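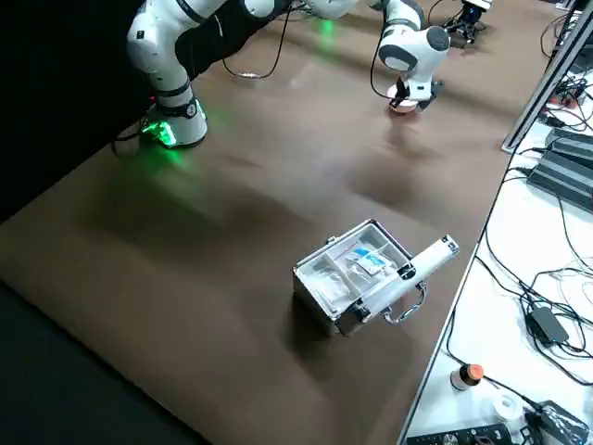 Sitex opened its Feltwood test hall to outside visitors for one afternoon and ran its two-arm kitting cell through a packing task. The cell is intended for short runs of repair and inspection kits, where the contents change too often to justify a fixed line. The demonstration used a small aluminum carrying case with clear compartment dividers, worked on a brown table under two white arms, one of them with a black parallel gripper and pinkish-red finger pads. The driving electronics are kept on a separate white surface alongside the table, and visitors were asked to stay on the other side of a floor line while the arms were powered.

Attendance was limited to 60 people, admitted in groups. Most came from contract packers and equipment distributors in the region, with a smaller number from the technical college. Each group saw the same sequence: a short safety briefing, one supervised cycle at reduced speed, one cycle at working speed, and a question period with the cell stopped.

Open cases are a difficult target for this type of equipment. Clear plastic returns a weak and inconsistent signal to most depth sensors, and crinkled packets change shape when they are gripped. Sitex staff said the planner does not try to build a full model of the case interior. It locates the outer metal edges, applies a stored divider layout, and then corrects the final approach using finger position and motor current. If the measured contact height differs from the expected height by more than 6 millimeters, the arm withdraws and the attempt is logged as a miss.

The soft finger pads were chosen after earlier trials with harder material. According to the handout given to visitors, the harder pads held rigid parts well but let thin packets slide during the lift. The current pads are replaced on a fixed schedule and take a technician a few minutes to swap. No adhesive is used, and the old pads are kept for wear measurement.

The handout also gave results from the internal trial that preceded the open afternoon. The cell made 732 pick attempts over the trial period, of which 70 were logged as misses. Most of the misses involved packets lying flat against a divider wall. Long, rigid items accounted for few of them, but they took more time per pick, as the arm has to turn the wrist to clear the case handle. Sitex did not release cycle times and said it would not do so until the motion limits have been reviewed.

Several questions concerned changeover. A new case layout currently has to be taught by an operator, who guides one arm to the corners of the case and confirms each compartment on a screen. Staff described this as acceptable for a customer running a handful of layouts and too slow for one running many. A version that reads the layout from a drawing file is in development. It was not shown.

Other visitors asked whether the second arm is needed. The answer given was that many of the kits can be packed with one arm, and that the second is there to steady the case and to hold a lid or flap during insertion. Customers will be able to order the cell in either form. The controller is the same in both cases, and a single-arm unit can be extended later without replacing the base.

Kubiak, which supplies the mounting tables, confirmed that the production version will have a matte top in place of the finish used in the test hall. Sitex had asked for the change to reduce uneven light on the work surface, which affects edge detection at some camera exposures. Cable routing will also be revised. In the test hall the arm cables are left exposed for access, and the production cell will carry them in a covered channel at the rear.

Ilatel is to host the first installation outside Feltwood, at its spare parts warehouse. Site preparation is under way and the cell is due to be delivered in June. It will run next to an existing manual bench so that error rates can be compared on the same kits. Ilatel said no positions at the bench will be changed during the comparison period.

A second open afternoon is planned once the warehouse installation is running. Requests for places should be sent to the Sitex front desk in writing, with the name of the company and the type of kit packed. Visitors may bring one sample case, which must be empty of liquids, batteries and blades.

Last updated: April 30, 2026

Home | News | Automation | Packaging | Events | Contact

Related items
Feltwood test hall adds second loading door
Kubiak moves table assembly to larger unit
Ilatel extends spare parts warehouse hours
Gripper pad wear: what to measure and when
Floor marking rules for shared work areas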